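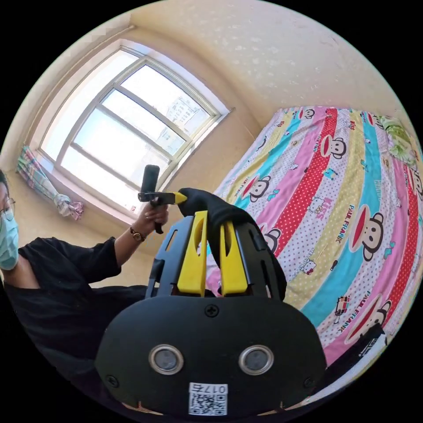
## 4.2 Second licenses and the small-trader register

The most exciting pattern in the Brivbridge register is one we did not set out to find. Our sample holds 4000 active business licenses, and we had planned to study only how long each one survived. While cleaning the records, though, we noticed that a large group of owners held two licenses at once, usually for trades that sit close together: upholstery and curtain making, for instance, or tile cutting and stone retail. Of the 4000 licenses, 1000 belong to an owner with a second one. That is a quarter of the register, and earlier work on the district treats all of them as separate firms!

Counting owners instead of licenses changes the picture a good deal. The old warehouse quarter, which looks crowded on the license map (Figure 3 in Section 3), has fewer independent traders than the map suggests, and the streets near the market hall move up the ranking. Menaka Herath, who handled the record matching, first linked entries by tax number and then went back through the leftovers by hand, comparing addresses and signatures. The second pass was slow, but it caught several family businesses where the same person had registered under a maiden name and a married name.

We had expected second licenses to be a sign of growth, with an owner doing well in one trade and branching out into the next. Some cases fit that story beautifully. Weerakoon, a boat-cover maker, added a retail license in its third year and moved to a larger unit soon after. 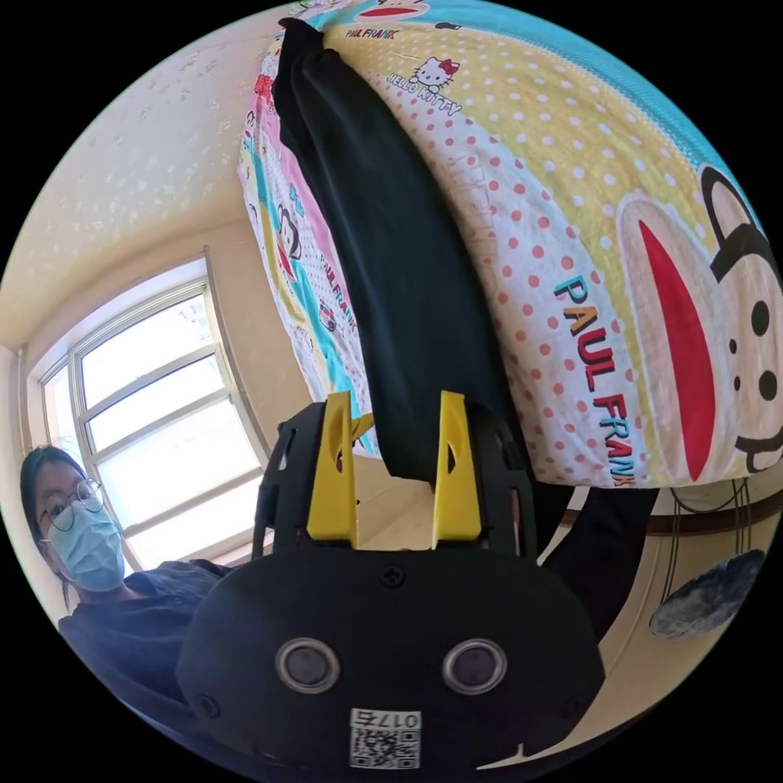
Others point the other way. A fair number of owners took out the second license when the first trade was slowing down, and kept both alive until it was clear which one would pay the rent. Erkik and Plotilex both followed this path, and both had let the original license lapse by the time our window closed. In a simple survival table, each would show up as one closure and one new firm, although the same people were working at the same address throughout.

To keep these cases apart, we define a "bridge period" as any overlap of 12 months or less between two licenses held by one owner. Longer overlaps we treat as true expansion. The cutoff is a judgment call, and we would love to see it tested on other registers. We tried shorter and longer versions, and the order of the trades stayed the same, apart from sign painting and print finishing, which swapped places.

We also drew 100 matched owners for short phone interviews, held in November. These are taken up in Section 5, where the owners' own reasons for holding two licenses are set beside the dates in the register.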